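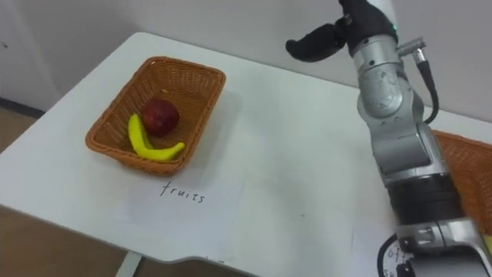 Changes to the cycle store from November

The cycle store behind the Orton building will move to swipe card entry at the start of November. The keypad code stops working on the same morning, so please check before then that your card has been set up. If you already use the showers on the lower ground floor, your card will open the store too and there is nothing for you to do.

Everyone else needs to fill in the short form on the staff pages. Brodie Ruawai is dealing with these and will reply by email once your card is ready. Please allow 4 working days. Visitors staying less than a month can borrow a card from the front desk.

The store holds 40 bikes and has been full by 9 am on most dry days since the summer. Part of the trouble is bikes that have been left and not collected. We will put a yellow tag on every bike in the racks during October. If the bike is yours and you use it, take the tag off and drop it in the box by the door. Bikes still tagged at the end of November will be moved to the locked cage in the yard and kept until the spring. After that they go to Zukerent, who repair them and hire them out at low cost. 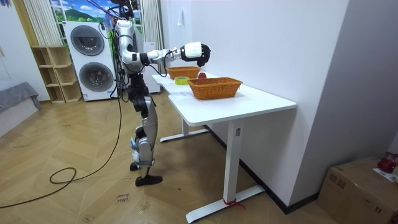
Estates and Travel Team, Orton building

The survey on getting to work closed last month with 331 replies. Thank you to all who took part. The most common request was for better lighting on the path from Wan Road, followed by somewhere to dry wet clothes. The lighting has been agreed and the new lamps should be in before the clocks change. The drying room is harder, as the only space with enough air flow is used for storing chairs. Kosmas Andreadis is looking at whether the chairs can go elsewhere.

Several people asked about the floor pump. It has been mended and is back on its bracket – please leave it there and don't take it up to the offices. A second pump, with a fitting for both kinds of valve, is on order.

We also have £2,000 left in this year's travel budget. It can be spent on small items only, such as lockers, hooks or tools. Send ideas to Yuxi Xiao by the middle of November, with a price if you have one. Ideas sent in with the survey will be looked at as well and need not be sent again.

Free bike checks will be held in the yard at lunchtime, from 12 to 2 pm, in the first week of November. Brakes, gears and tyres will be looked at and small faults put right while you wait. Parts are charged at cost. There is no booking, but bikes left after 1.30 pm may not be seen. Electric bikes are welcome, though the battery and motor are not covered by the check.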